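30 March 2019
Dradarov bench, cloth day

Finally got the big gray cloth down on the long work surface and I am very pleased with it! I'd been putting this off for weeks, thinking a cover was a fussy extra, and now I want one on every surface in the shop. Total outlay 623 pesos for the length of cloth, and there's enough left over for a strip on the side shelf.

Background, for when I read this in June and wonder what I was thinking. The old top was white and glossy. It threw light back from the ceiling lamps, small dark screws were easy to find but anything silver vanished, and every time you set a part down it skated off toward the floor. Gervasio Benítez lost two of the little Leiva washers that way in one afternoon and found one of them in his shoe. So: something dark, something dull, something with a bit of grip.

Tried three cloths over the week.

Furov felt, black. Lovely to touch, deadly for lint. Picked up a bit of thread on Monday and I think it's still there. Also too black, dark parts just sink into it.

Jando canvas, tan. Tough, cheap, lies flat as you like. But it's nearly the same color as the concrete floor, and after an hour my eyes got tired working out where the edge was. Keep for drop cloths.

Dradarov slate gray. The one! Dark enough that bright metal pops right out, light enough that black things still have an outline. Doesn't shine at all. I laid a steel ruler, a black pen, a white eraser and a handful of mixed screws on it and could pick out every single one from the doorway.

Putting it down: shook it out in the yard first (windy, nearly lost it over the wall), then laid it from the far corner and worked toward me with flat palms. Don't pull. Pulling on one side just sends a long diagonal ridge over to the other side and you chase it all morning. I cut it 145 mm oversize all the way round so there's something to tuck or fold, and I'd do the same again, maybe a bit more on the short ends.

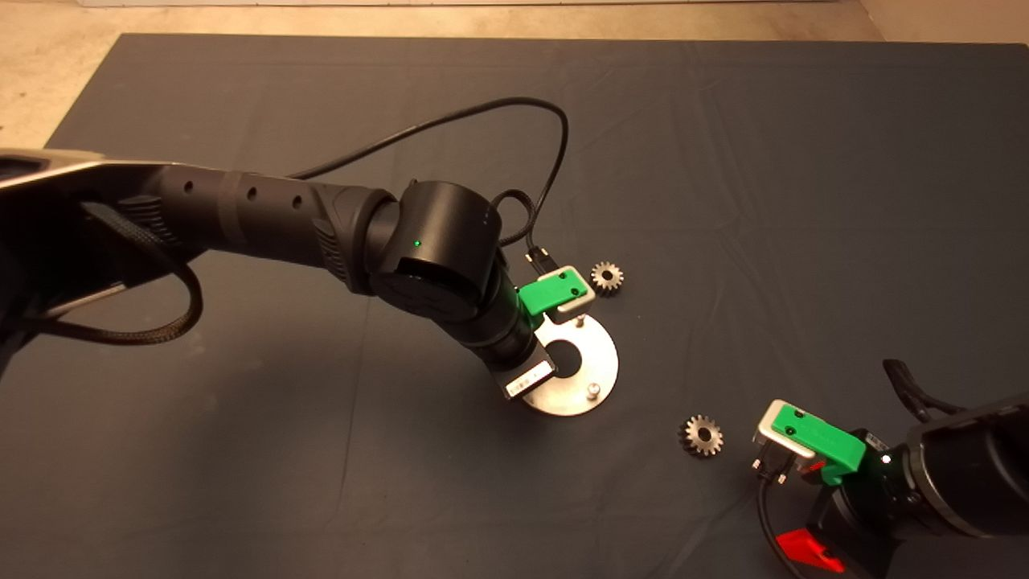 Wrinkles. I've made peace with the soft ones. They don't move anything, they don't tip anything over, and they settle on their own if the cloth gets left alone for a night. The faint fold lines from the shop are another matter, those hang on. I tried a warm iron on an offcut with a damp towel over it and the crease came out nicely, so next time the whole cloth gets ironed before it goes down (so obvious, I know). Too lazy to lift it again today.

Tape: tested on an offcut, masking tape lets go in a few hours, the cloth weave is wrong for it. Double-sided carpet tape holds like crazy but leaves gum behind. Gervasio wants to sew a hem with elastic in it like a fitted sheet. I laughed and then I thought about it for the rest of lunch and I think he's right. He has his aunt's machine at home, will bring it in.

Cleaning test, also on the offcut. Pencil: brushes off. Sawdust: shake or sticky roller, gone in a few passes. Coffee: I did this one by accident, so it counts as field data. Blotted straight away, cold water, barely a shadow. Machine oil: leaves a dark spot, dish soap takes most of it but not all. Keep oily jobs on a tray.

Sound is the surprise for me. The room is so much quieter! Setting down a wrench used to ring through the whole place and now it's just a soft thump. You notice it most when two people are working. I'd have bought the cloth for that alone.

Wear: I want a number on this, so I rubbed a patch of offcut with the sanding block wrapped in denim, counting strokes with the radio on. Got to 3,000 before my arm gave up. Slight fuzz, no thinning, color the same. Very happy with that. Will hang the rubbed patch on the wall next to a fresh one so people can feel the difference.

To do
- iron the spare length before folding it away (roll it, don't fold it!)
- hem with elastic, Gervasio
- sticky roller refills
- ask Leiva if they'll swap the unopened washers for the blued ones
- strip for the side shelf
- sweep under the bench, the second washer has to be somewhere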